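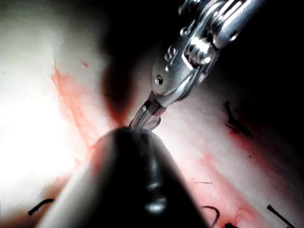 Laltine, the travel agency based in Timolness, will begin handling visa paperwork and flight reservations for patients who travel abroad for planned surgery. The service opens in June and will be run from the agency's existing office on Smadi Street. Many of the hospitals on the agency's list offer procedures that patients are often prepared to go a long way for. Travel arrangements for these trips differ from those for a vacation, and the agency has set up a separate desk for them.

Under the new service, a client who has already been accepted by a hospital brings the letter of acceptance to the desk. Staff then check which visa applies, complete the forms with the client, and book the appointment at the consulate. Where the destination country issues a medical visa, the agency will apply for that class only. Applications for a tourist visa will not be accepted from clients whose main purpose is treatment.

The fee for a single application is $178, which covers the patient and does not include consular charges. A companion traveling on the same dates may be added for $50. Clients who cancel within 30 days of departure will be charged the full fee. Airline penalties are set by the carrier and will be passed on without a markup.

Flights will be booked on fares that allow the return date to be changed, as discharge dates are frequently moved. Clients may request an aisle seat, a wheelchair at either airport, or a meal that meets a hospital diet. Requests for oxygen on board must be made in writing and will be forwarded to the airline, whose decision is final. A doctor's note stating that the patient is fit to fly is required for the return journey, and a copy must reach the agency before boarding passes are issued.

Hotel rooms for companions will be arranged through Bumby, the reservation system the agency already uses for its group tours. Properties listed for this service are within a 20-minute drive of the hospital concerned and have an elevator. Airport transfers can be added at the time of booking.

Laltine does not recommend hospitals or surgeons, does not receive payment from them, and cannot advise on whether a procedure is suitable. Questions of that kind should be put to the patient's own doctor. The agency also does not sell medical insurance. Clients will be asked to show proof of coverage, or to sign a statement that they are traveling without it, before any ticket is issued.

Existing clients with open bookings for medical travel may transfer them to the new desk at no charge. They should bring their passport, the original booking confirmation, and any correspondence from the hospital. Passports must be valid for at least six months after the planned date of return.

The desk will be open from 9 a.m. to 4 p.m. on working days. Application forms are available at the Smadi Street office and may be collected in advance.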